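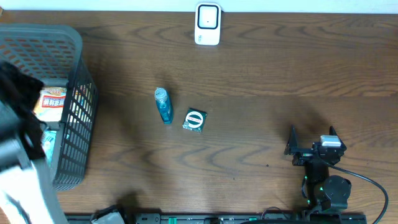
The present report concerns household food waste in the Cosgate district and the effect of a simple written storage guide on the amount of bread and produce thrown away. The project was carried out during the spring term as part of the course in Applied Home Economics at Clasturen College. Surfaces and small items in daily use shape how food is kept: on a wooden tabletop with a slim bottle standing on it, as in many homes, food is often put down and left out long after a meal. For this reason the guide dealt with counters and tables as well as refrigerators.

Method

A total of 34 households agreed to take part. Each received a kitchen scale and a paper log, and recorded discarded food for 21 days. The guide was handed out after the first nine days - earlier distribution was considered, but the group wished to have a period for comparison. Seven households did not return a complete log and were left out of the results. Logs were collected at the Warska Street branch library in March.

Results

Bread was the item most often entered in the logs, followed by salad greens and cooked rice. Most entries for bread gave staleness as the cause, and mold was named less often. After the guide was distributed, entries for bread became less frequent in most of the remaining households. Entries for cooked rice did not change in any clear way. Households with small children reported more plate waste, a category the guide did not address. 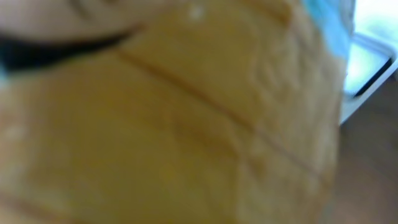 One participant from the Vlad Court apartments wrote on the return form that freezing half a loaf on the day of purchase had been easy to keep up, but that the advice on greens took too much time on work nights. Similar remarks appeared on other forms, and the section on greens should be shortened before further use.

Limitations

All weights were self-reported. Participants knew the purpose of the study and may have changed their habits from the first day - the comparison period cannot rule this out. The logs also did not separate homemade bread from store-bought bread.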